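From: Sizwe Zwane
To: home-robots list
Date: 5/5/20
Subject: Re: clear floor rule, again

Sibusiso Mokgethi wrote:
> The draft says 100 cm clear on all sides before the arms are
> enabled. Does a stool count as an obstacle if it's the thing
> you're meant to be moving? Sithole reads it one way and I read
> it the other.

Hi Sibusiso, good question, and I'm with you on this one! The way we do it at Pastham, the job item is exempt but everything else isn't, so the cabinet and the telly bench still count (and so do any cables on the floor, which people always forget).
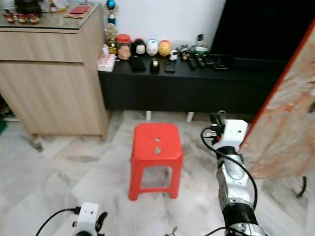

Stool job, living room, both arms low.

I'd measure from the gripper tips, by the way, and keep 40 cm from anything breakable on a shelf or a cabinet top. Trophies, ornaments, phones, the lot. The Nistetti wording only talks about furniture, and I think that's a gap – could we add "and whatever is standing on it"?

Speed I'm less fussed about. Sturkberg wanted 300 mm a second back in March and I'd happily go along with that for plastic stools, though maybe slower for anything heavy. Can you send me clause 28 again? My copy has the old numbering.

Cheers,
Sizwe

Contact the list owner | Copyright remains with the posters | Back to top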